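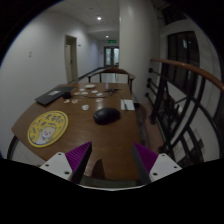 図1 机上の片付け作業。開いたグリッパーの先に黒いマウス、その奥に閉じたノートPC。

Narken 机上片付けデータセット README

Narken は、共用机の片付けを自動化するために Hasisetti 社の Umdale 事業所で集めた操作記録です。紫色の指を二本備えた手持ちグリッパーで社員が物をつかみ、定位置に戻すまでを一件として収めています。学習した方策は、社内で Cheema と呼ばれている片付け機に載せます。

収録内容
・操作記録 2000件(失敗を含む)
・対象の机 19台
・一件の長さは最長60秒
・各記録に、手元の映像、指の開き幅、作業者が書いた短い指示文が付きます

指示文は書いた人の性格が出るので、統一していません。「マウスを右へ」で済ませる人もいれば、「マウスを、できれば右へ。無理なら結構です」と書く人もいます。方策は後者の遠慮を学習しません。

対象物について
マウス、閉じたノートPC、ケーブル、紙、ペン状のもの、シール状の小片など、机に残りがちなものを扱います。平たい小片は難物です。指が机面に当たるか、二枚まとめてつまむか、何もつままずに堂々と持ち上がるかのいずれかになりがちです。三番目は failure_empty として記録しました。作業者の表情は記録していません。

職場で何が変わったか
導入前の説明会では「片付けから解放される」と案内しました。導入後の聞き取りによれば、片付けの時間は減り、片付け機が置いた物を探す時間が増えました。差し引きでは少し得をしています。少し、です。
総務の仕事も変わりました。以前は机の上の私物に付箋を貼って回っていましたが、今は「私物」と「備品」の区別をラベル表に入力しています。表は現在318行あり、うち一行は「触るな」とだけ書かれています。対象物の欄は空白です。
収録を担当した社員は、終わるころには自分の机もグリッパーで片付けたがるようになりました。素手のほうが速いことは本人も承知しています。なお、収録時間は勤務時間に算入されます。初版の README にこの一文がなく、問い合わせが相次ぎました。

既知の問題
・黒い物体は暗い色の机で見失いやすい
・細いケーブルは、つかんだ後に反対側の端の物まで連れてくることがある
・机の縁に近い物は成功率が落ちる。落ちるのは成功率だけではない
・天井灯の映り込みが強い記録には glare の印を付けたが、付けた人によって基準が違う

使ってよい用途
机上の物の把持と配置に関する研究、および社内の片付け機の改良に使えます。社員の作業速度の比較、机の散らかり具合による人事評価には使えません。後者は冗談で書いたのではなく、実際に打診があったため明記しています。

版について
現行版は 2019年4月10日 公開。次の版は9月の予定で、引き出しの開閉を加えます。引き出しの中身を収録してよいかどうかは、まだ社内で合意が取れていません。

不具合の報告には、記録番号と、何が起きてほしかったかを添えてください。「気が利かない」という報告は受理しますが、修正時期はお約束できません。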